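Green checked table cover, keep it or go back to bare table?
Crafts & Small Spaces > Work Tables

gronow_d
Hi all, Delyth Gronow here, long time reader, I mostly hang out in the sewing section. I finally cleared the back room in August and set up a work table against the white wall, and I put a sea-green cover on it with a white grid, the kind that looks like bathroom tile. I love the color! My sister thinks it looks like a public pool. I paint little wooden blocks and round pieces on it, and lately I've been wondering if I should have just left the table bare, because the thing will not stay flat. The lines go wavy on me, mostly toward the middle and the front, and once I've noticed a wavy line I can't stop looking at it.

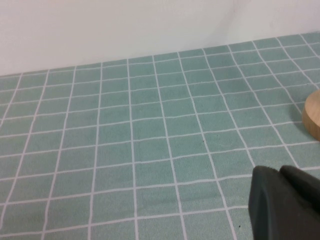
How do you get the ripples out of a soft table cover without sticking it down?
Lay it upside down overnight with something heavy and flat on it, then flip it and smooth from the center out to the edges with your forearm.

I got that off an older thread in this section and I've done it two times now. It helps for a few days and then the ripples creep back. So what are the rest of you doing?

mokix_mom
Clips! Go to the hardware store, get 4 of the plain spring clamps, one at each corner, done. I had the same trouble with a felt cover and the clamps fixed it in a minute. Just don't pull it so tight that the grid goes crooked.

tablesaw_tim
I'd take it off. Sorry, I know you like the color, but a soft cover under paint and glue is asking for it. You get one blob on it and you're scrubbing a stain forever. Bare table with a sheet of brown paper on top, toss the paper when it's gross. I've worked that way for 18 years and never missed having a pretty table.

gronow_d
Tim I hear you, but brown paper makes me sad. I look at this table every single day! Also the grid is useful to me. I line up my pieces on the squares when I'm sorting them, and if I'm cutting ribbon I can eyeball a length without getting the ruler out. And round pieces don't skate off the way they did on the bare top, which was so slick that I was forever crawling under there after something.

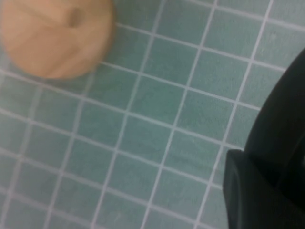 The color does something too. Anything in a tan or peach shade shows up really well against the green, so I'm not hunting for stuff the way I was on the old oak-colored top. With the paint I've started keeping a tray under whatever I'm working on (an old cookie sheet, nothing fancy) and so far the cover has come through okay. There was one spill, a capful of Indosen varnish, and it landed on the tray, thank goodness.

nia_c
Team cover. Nia from the paper folks, hi Delyth! I'd say the clamps are right but four is plenty, my cousin put them all the way around hers and kept catching her sleeves. If you hate clamps, try a non-slip rug pad cut a little smaller than the table. Mine's from Nakosetti and it was more than I wanted to pay, but the cover hasn't budged.

tablesaw_tim
A rug pad under a table cover under a cookie sheet. At some point you've built a mattress.

nia_c
A very pretty mattress, thank you.

mokix_mom
Tim, not everybody is running a table saw in there lol. She's painting little blocks.

tablesaw_tim
Fair. I still say anything soft holds dust. Shake it outside at least.

gronow_d
I do shake it! Not as often as I should. Okay, so I'm going to try the rug pad first and clamps if that flops. The bigger problem if I'm being fair to the cover is everything else in the room. I did the table and then ran out of steam, so the other side still has the cardboard leaned up on the wall, and a mess of black cables I keep promising to coil, and then the pile. I don't even want to talk about the pile. It's over by the white metal frame, and you can see it here in all its glory.
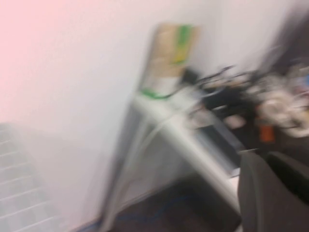 Cardboard, cables and the pile, still waiting their turn

nia_c
Oh that's nothing, you should see my hallway. Do the cables first. Get a pack of the hook and loop strips, wrap each one by itself and put a bit of masking tape on the end with what it goes to. I did mine in one evening with the radio on and it made the whole room feel bigger.

mokix_mom
I'd do the cardboard first, it's one trip to the bin and you get a piece of wall back.

gronow_d
I was saving the cardboard for backdrops though

mokix_mom
How long have you been saving it

gronow_d
I'm going to go coil some cables.

tablesaw_tim
Let us know how the rug pad does. If it slides, I have a roll of brown paper with your name on it.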